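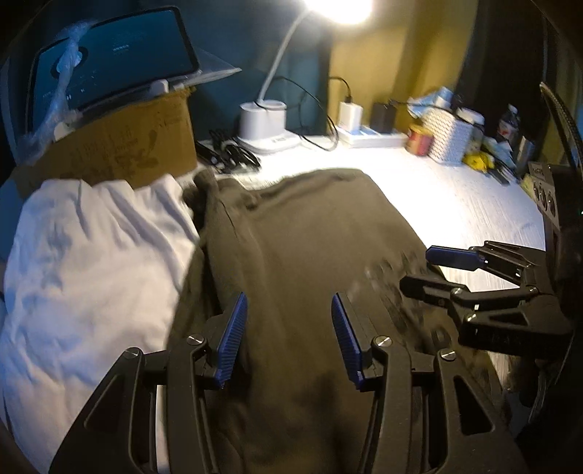 Can a machine fold a jumper yet? (or anything)

Posted in: Automation & Gadgets > General

keketti_dad
July 25, 2023
Right, settling a bet with the missus. She reckons we'll have something that does the laundry before our youngest finishes high school. He's in year 3. I said no chance. We have a vacuum bot that can't get past the bath mat. So who's right. Not interested in promo videos, want to hear from people who've been near the real thing.

murali_a
Depends what you call "does the laundry". Washing has been automated since nanna's day. Drying too. What's left is sorting, folding, putting away, and folding is the hard one. Cloth has no fixed shape. You pick up a mug, it's still a mug. Pick up a jumper by the wrong bit and it's a completely new object.

Two-finger grippers can pinch a hem fine. Finding the hem when the collar is bunched up over it, that's the problem.

Eamon Kavanagh
Bit generous Murali. I did nine years in maintenance at a commercial laundry in Etbridge. Folders there do sheets and towels all day, never complain. You know what feeds them? People. Two on each machine, corners into the clips. Boss got a quote for an auto feeder, laughed, put it in the drawer.

Flat rectangles only too. Put a hoodie in and you'll be picking it out of the rollers with pliers. Ask me how I know

keketti_dad
how do you know

Eamon Kavanagh
Was my hoodie.

noiphan_ratree
I'll stick up for the missus. People are doing the collecting bit now with hand held grippers, you hold one in each hand and do the chore yourself and it gets recorded, then the arm learns from that. No one has to write code for "sleeve". I had a go with a pair at an open day in November. Folding a tshirt took me ages at first, felt like wearing oven mits. By the end of the arvo I was passable.

So if a person with two clumsy pinchers can do it, the hands are good enough. It's the brain thats missing and the brain is the part getting better fast.

Eamon Kavanagh
Or the person is doing all the work with their eyes and 40 years of folding jumpers. Give me tongs and I can fold too. Doesn't make the tongs clever.

noiphan_ratree
Nobody said the tongs are clever?? I said the tongs are enough. Different point.

murali_a
Ratree's right on that one imo. Used to be everyone blamed the hand – needs five fingers, needs skin, whatever. Rubbery ribbed pads on two fingers will get you a long way with a knit. Thin slippery stuff less so. Lining fabric is evil.

Where I'd push back is the room. A demo table has one shirt on it and nothing else. My desk at home has chargers, a lamp, a heap of cables, an empty can, something in a plastic bag I've been meaning to deal with. Arm goes for the sleeve, comes back with the lamp lead. Glare from the lamp on a white desk doesn't help either, cameras hate it, and a dark jumper next to a bright one is worse again.

aine.h
Shop floor view, since the OP asked for people near the real thing. We make camping gear, small place, 3 of us on packing. Trialled a Fomari bagging arm last year. Boxes, great. Stuff sacks, ok. Anything soft and folded into a clear bag, it'd catch the bag on the way in and drag the lot off the bench. Went back to hand packing for those.

It did 200 boxes a shift without me touching it though. So I wouldn't say no chance. Just not the soft things.

Hidayah S
What did it cost if you don't mind me asking? We do school uniforms and I'd love to stop folding polos at 10 at night

aine.h
It was on hire so can't tell you the buy price, sorry. Honest advice, get a plastic folding board. Flip flip flip done. Changed my life for polos

Hidayah S
ordered one just now, $28 delivered haha

keketti_dad
So the state of the art is a folding board

Eamon Kavanagh
Always has been mate.

noiphan_ratree
Come back to this thread when your boy's in year 12. I'll put a carton of ginger beer on it. Doesn't have to be fast, doesn't have to be tidy. One basket of mixed clothes, ordinary bedroom, no help.

murali_a
Does it have to put them away or just fold?

noiphan_ratree
Just fold. Not even my husband puts them away

Eamon Kavanagh
Socks paired?

noiphan_ratree
ok no socks

Eamon Kavanagh
Then you're on. Make it Bundaberg.

keketti_dad
Showed the missus. She says socks count and she's still taking the bet. Will bookmark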